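Capítulo 5 — Comparação de garras no braço Gerley

Aplica-se a: braço Gerley com servos de série, garras Jotora (dedos curvos) e Kütt (dedos paralelos), controlador Fedura.
Revisão de sábado, 29 de fevereiro

5.1 Antes de começar

O ensaio serve para decidir com qual das garras vai conviver nos próximos meses. Reserve uma tarde. A folha de rosto do controlador promete vinte minutos, e foi escrita por um otimista.

1. Desligue a alimentação do controlador. O botão de pausa não conta como desligar.
2. Monte a garra Jotora com os dois parafusos curtos. Os compridos também entram, até encontrarem o servo.
3. Ligue o cabo da garra ao último conector livre da placa.
4. Passe os cabos por cima das articulações com folga suficiente para o curso completo do braço.

Cuidado: cabo esticado demais solta-se a meio do movimento — quase sempre no único ensaio que estava a correr bem.

5. Ligue a alimentação e espere pelo sinal sonoro. 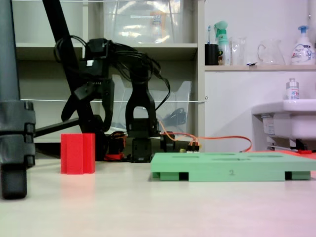 6. No menu Garra, escolha o perfil correspondente. O controlador aceita de bom grado o perfil errado e não comenta.
7. Execute a calibração com os dedos livres. Anote o valor de abertura; na Jotora de fábrica é 2254.
8. Coloque o bloco de ensaio na vertical, ao alcance dos dedos, e desça o braço à velocidade mínima.
9. Feche a garra, levante o bloco e pouse-o. Faça cinco repetições e registe todas, incluindo as embaraçosas.

Nota: se o bloco rodar ao ser levantado, corrija a posição do braço antes de aumentar a força. Apertar mais é a solução preferida de toda a gente e estraga os dentes do servo.

5.2 Troca para a Kütt

Repita os passos 1 a 9 sem mudar o bloco nem a velocidade. A calibração anterior não serve e deve ser apagada no menu Garra — o firmware de maio passará a fazê-lo sozinho, segundo consta.

Guarde os parafusos da garra retirada num saco fechado. O kit não traz sobresselentes.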